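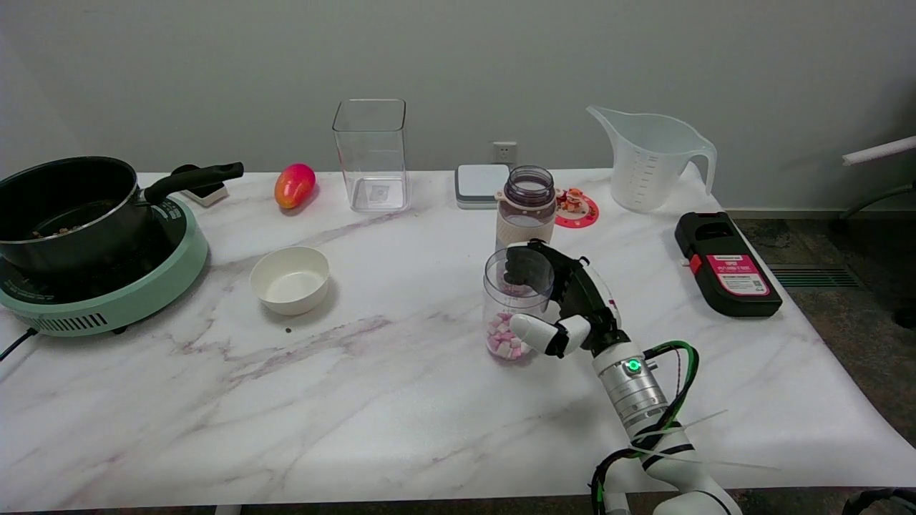 Good practice for an arm working over a kitchen table?
Posted by dullura_bench, 2021-02-12

We're writing our own house rules for one arm and a multi-fingered hand. So far: keep-out line 300 mm from the table edge, slow speed whenever someone is in reach. What else do you have in yours? Cups and light food only for now, mini marshmallows mostly.

tillico77
Great that you're writing it down first! Ours has 44 lines and I love every one. Start with cables: anything running along the arm gets checked through the full range of movement before power-up, and any loose plastic near the wrist comes off. Treat a hob as hot, always, and turn pan handles away from the arm's path. Clear cups are lovely to test with, but write down a grip limit per cup (we got through over 400 of them before we did). And do a proper risk assessment, ISO 12100 is a good read!

flokthorpe_mo
Stop button where you can reach it. That's it really

viklund_fan
Agree with tillico. Also no drinks near the power socket, we added that one in July.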